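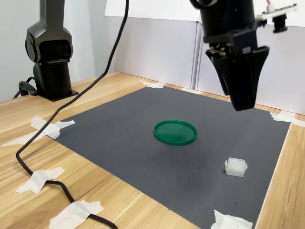
The Last Bus to Flevmont

A story in two parts

1. The box

My uncle died in May and left me his house in Paltach, his debts to the baker, and a box of tapes. The baker forgave the debts. I sold the house to a family with goats. The box I carried down the hill myself, and it was heavy, and I had to stop two times to rest my arms.

The bus to Flevmont leaves from the square in front of the pharmacy. I was early, so I sat on the wall beside a man who was peeling an orange with great attention. He gave me half of it without asking if I wanted it.

"You are the nephew," he said.

I told him that I was.

"I am Nahuel Ocampo. I drove the bus before this one. What is in the box?"

I said it was only old tapes and that I did not know what was on them. My uncle had owned a Fostex recorder, which was also in the box, wrapped in a bath towel. He had never been a musician. He had worked in the office of the water company, and he had sung in church in such a low voice that my aunt believed he was only moving his lips.

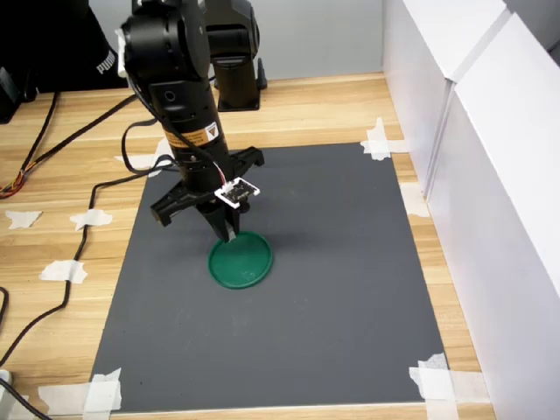 Ocampo cleaned his fingers with a handkerchief. He said that for many years my uncle had taken the evening bus every week, to the end of the line and back again, and had never got off in Flevmont to buy anything. He always took the seat behind the driver. He held a bag on his knees.

"I thought he was lonely," said Ocampo. "I talked to him so that he would not be. I told him about my knee, about my wife, about the price of tires. He listened very well. I never met a man who listened so well."

We both looked at the box.

"Oh," said Ocampo.

The bus came. It was a green one with the name Sosa painted on the side, the company that bought the line. Ocampo did not get on. He shook my hand and told me that the heating worked better on the left side, and then he walked away across the square, more quickly than I expected from a man with such a knee.
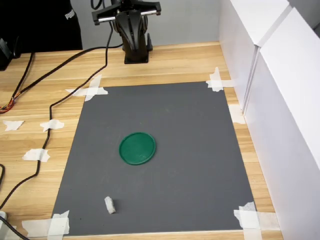
2. The tapes

At home I put the recorder on the kitchen table and I did not touch it for two weeks. I ate my meals standing up. Then one evening it rained, there was no good film, and I pressed the button.

First there was the engine. It was very loud, and under it there was a rattle, perhaps a window. A woman asked if this bus stopped at the hospital. Coins fell into a tray. Then came the voice of Nahuel Ocampo, many years younger, telling my uncle that a person should never buy shoes in the morning.

I listened until midnight. There were 82 tapes, and my uncle had written a number on each one with a pencil, but no dates and no names. On the ninth tape Ocampo's daughter was born. He told it at every stop, to every person who climbed in, and each time the baby weighed a little more. On another tape he did not speak at all between Paltach and the bridge, and my uncle said, quite clearly, "I am sorry about your mother." It was the only time I had heard his voice in years. It was not low at all.

I wrote a letter to Ocampo the next day. I tore it up and wrote another one, shorter. I asked him if he wanted the tapes, or if he wanted me to burn them.

His answer came on the back of a bus schedule. He wrote: "Send me the one with the baby. Keep the others. Your uncle paid for his ticket."

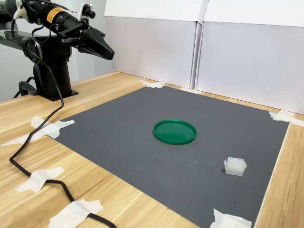

Why does the uncle never get off the bus in Flevmont?

He has nothing to do there. He likes the ride and he likes to hear Ocampo talk, and if he got off, he would have to wait for the next bus with a different driver.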